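How to Sort a Big Box of Mixed Buttons

My aunt left me a big box of buttons when she closed her sewing shop in Hadgu. I weighed it on the kitchen scale, but I did not count. Later, when everything was sorted, my friend Mihret Sisay counted only the brown ones and found 109. So you can imagine the rest.

I have now sorted three such boxes, for myself and for other people, and I want to write down the way that works for me. You do not need to buy much.

What you need

A large table with a plain, light top. Small buttons disappear on a patterned tablecloth, and glass ones disappear on almost everything, so white is the best color I know.
Good light from the side.
Some open containers for the first sorting.
Small bags or jars with lids for the second sorting.
A needle and strong thread for the sets.
A soft cloth. 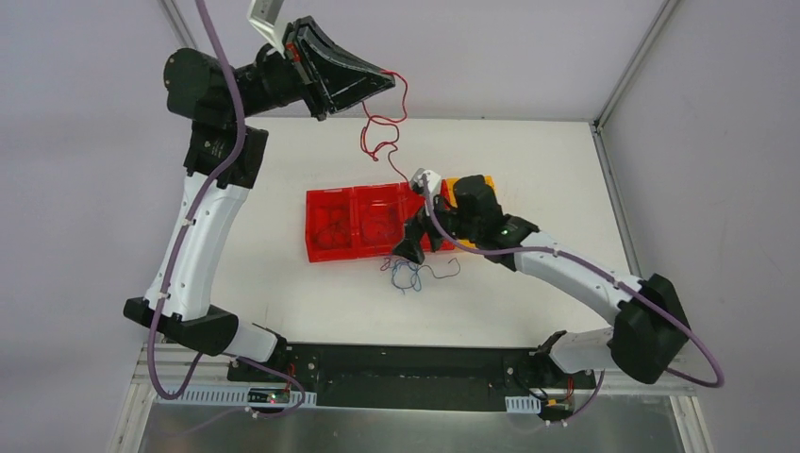
A white tabletop.

Step 1. Clear more space than you think

Take everything off the table that does not belong to the work. Put a towel along the edge where you sit. Buttons roll, and a towel stops most of them before they reach the floor.

Do not pour out the full box. Take out about two cups at a time. When I poured everything the first time, I became tired after one hour and had to put it all back, mixed again.

Step 2. Take out what is not a button

In an old box you will find hooks, snaps, pins, coins, and broken pieces of buckle. Remove these first, with the pins before everything else. I use a magnet for the pins – slowly, a little above the pile.

Step 3. Make the first sorting by color only

Many guides tell you to start with size or material. I tried it, and it was slow, as I had to pick up every button and think. Color you can see without thinking. Use only a few groups: white and cream, black and gray, brown, and all bright colors together. You can divide the bright ones another day.

Open boxes with low walls are better than jars here. You can push the buttons in with the side of your hand. Try to keep the boxes touching each other in one row, so that nothing falls between them.

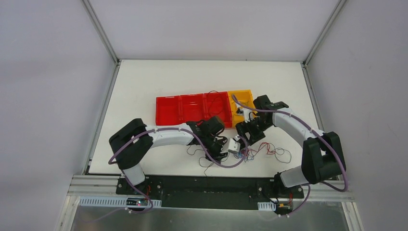
Step 4. Look for sets

Now take one color group and spread it flat. Look for buttons that are the same, and put them in small piles. Five equal buttons are enough for most shirts for a child. With 2 you can still repair a cuff or a pillow.

Turn every button to the back also. Two buttons can look the same from the front, but one has four holes and the other has a shank – the small loop behind.

Step 5. Thread the sets

Pass the thread through each set and tie it in a loose knot. Hagos Fikre, who repairs coats, showed me to leave a tail as long as a finger. Then you can hang the set on a nail and see it well.

Step 6. Clean, but gently

Plastic buttons can be washed in warm water with a little dish soap. Wood, leather, and metal should only be wiped with a cloth. Let everything dry overnight before you close the jars.

If some buttons are left over at the end, keep one jar for single ones. Mine stands next to the sewing machine, and I take from it nearly every week.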